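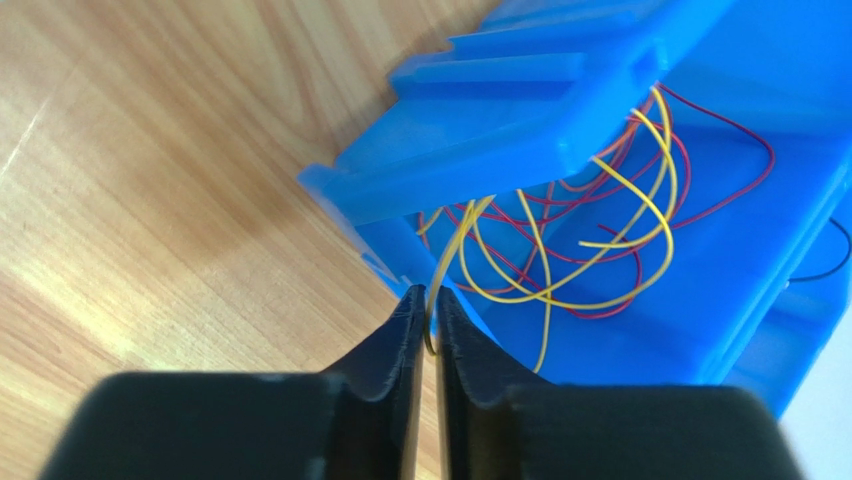 Helow Studios, Nurningate building
Workroom and storage inspection checklist with comments
Date of inspection: 5/13/21
Previous inspection: March
Floor area covered: 965 square feet

Mark each item OK, FIX or N/A. Anything marked FIX needs a comment. Items carried over from March are noted as such.

1. Exits and walkways

1.1 Main door opens fully from inside without a key – OK
1.2 Rear door opens fully – FIX
Comment: Sticks at the bottom corner. It opens with a hard push, but a child or anyone carrying something would struggle. Plane the edge or rehang. Carried over.
1.3 Exit signs lit – OK
1.4 Walkways at least 36 inches wide – OK
Comment: Measured with the chairs pulled out as people would leave them.
1.5 Mats lie flat – FIX
Comment: The mat at the sink curls on one side. Replace it. Tape was tried in March and has come off.

2. Fire safety

2.1 Extinguishers in place, pin and seal intact – OK
Comment: 2 units, both gauges in the green.
2.2 Extinguisher tags current – FIX
Comment: The tag on the unit by the rear door can't be read. Ask Amissah Fire Service for a new one at the next visit.
2.3 Smoke alarms tested – OK
2.4 Nothing stored within three feet of the heater – OK
2.5 Evacuation plan posted – OK
Comment: Still shows the old position of the supply closet. Correct it when the plan is next printed.

3. Electrical

3.1 Outlet covers whole and tight – OK
3.2 GFCI outlets at sink trip and reset – OK
3.3 Extension cords not used as permanent wiring – FIX
Comment: One cord runs behind the shelving to the kiln timer. An outlet is needed on that wall. Quote requested from Wemulo Electric.
3.4 Panel labeled and clear – OK
Comment: Breaker 6 was unlabeled in March and now reads "north lights."

4. Work surfaces and seating

Table tops are checked by hand for splinters, lifted edges and soft spots, then looked over for stains and cuts. A clean cloth pulled across the top will catch on anything a palm misses.
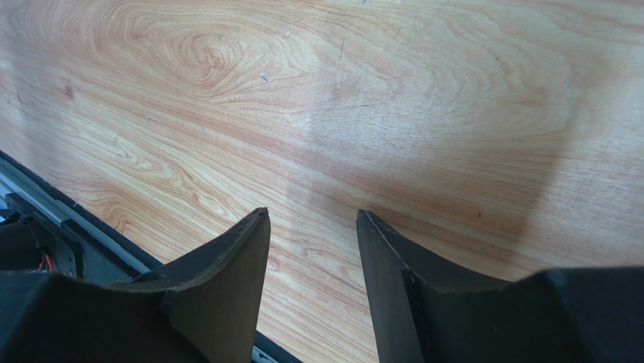
Chairs and stools were checked along with the tables, and the leg bolts on the tall stools were tightened during the visit. Wood tops need a second look from a low angle, as a busy grain makes shallow damage hard to spot. The dark knot near the big oval swirl is part of the wood pattern and should not be written up as a burn. Crumbs and specks get brushed off before a surface is marked either way.

4.1 Table tops smooth, no splinters – OK
4.2 Tables steady under load – FIX
Comment: The folding table by the window rocks. One foot cap is missing.
4.3 Stools steady – OK
4.4 Table edges and corners sound – OK

5. Shelving and storage

5.1 Shelving fixed to wall – OK
5.2 Heavy items below shoulder height – FIX
Comment: Plaster sacks are back on the top shelf. Move them to the floor rack.
5.3 Step stool available and sound – OK
5.4 Cleaning products locked away, labels readable – OK
5.5 Ladder – N/A

6. First aid

6.1 Kit stocked against list – FIX
Comment: Short on gauze and burn dressings.
6.2 Eye wash bottle in date – OK
6.3 Emergency numbers posted by phone – OK

Follow-up

Items 1.2 and 5.2 are to be done first. Allow up to 15 days for the rest, except 3.3, which depends on the electrician. Keep the signed copy in the binder by the main door.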